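Niredon artificial tulips and mixed stems, a long review after one winter of living with them

Posted by the Plukent home page, reader reviews

I should say up front that I grew up in a house where fake flowers were frowned on. My grandmother kept real ones on the table from the first daffodil to the last aster, and anything made of fabric belonged, in her opinion, at the dentist's. So it took me a good while to come around, and what did it in the end was plain arithmetic. I was buying a bunch of tulips every week from the little Butkienė flower stand by the station, and they're lovely, but in a warm apartment they flop over so fast! By the time I had them looking right they were already dropping petals on the mail.

The Niredon set comes in a long flat box, packed in tissue, with the heads facing in alternate directions so they don't get crushed. Mine came through the mail in good shape, apart from one leaf that had been folded back on itself. I held it over the steam from the kettle for a moment (not too close, please) and smoothed it out with my fingers, and now I couldn't tell you which one it was.

The tulips are the best thing in the box by a mile. I love that the blooms are closed, or nearly so, because a wide-open fake tulip always looks a bit tired to me. The white ones are very clean and simple, and the pink-and-cream ones have a soft blush that changes a little depending on where you stand the vase. The stems are long, which is wonderful if you have a tall vase and a nuisance if you don't. I bent the bottom 3 inches up on the ones I use in my kitchen jug, and that works fine. Cutting them is possible with wire cutters, but I'd live with them for a week or two first. You can't put it back on!

The filler stems are more of a mixed bag. The magenta ones have small ruffled blossoms on thin stems, and they're cheerful and fill a gap nicely. The purple bunch is pretty too, a very deep color, with long grassy leaves that give the whole arrangement some movement. But the purple sheds. I've picked up stray petals from the table, the rug and once the inside of my slipper, and while they push back on easily enough, I do wish the maker would use a dab of glue. I now arrange everything on a dark tabletop where the loose bits show up, and then carry the vase to wherever it's going.

A word about vases, as I've tried several. Clear glass with ribs or facets is the kindest to these flowers, as it breaks up the view of the stems and catches the light from a window. Plain smooth glass shows everything. I also like to put some water in, which sounds silly, but it makes such a difference to how believable they look, and it gives a light vase enough weight to stay put. Do check the cut ends first if you've trimmed them, as bare wire can rust, and change the water now and then so it doesn't go cloudy. I had a Pokon spray bottle left over from my real plants, and filled with plain water it does a nice job of rinsing off dust over the sink.

As for arranging, lay everything out flat before you start. I used to pull stems straight from the box and ended up with all the white on one side. Now I spread them on the table by color, start with the tulips at different heights, then tuck the magenta low down and let the purple lean out over the rim. Open up the leaves as you go, one at a time, and give each a gentle curve. It takes me most of a cup of coffee and I look forward to it.

I'd give the set four stars, with the missing one for the purple petals. I'm already thinking about a second box for the hallway, all white tulips this time, if they'll sell them to me that way.
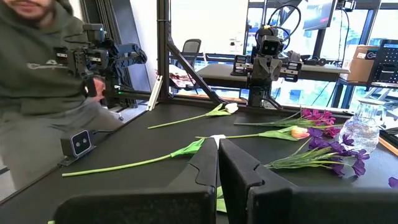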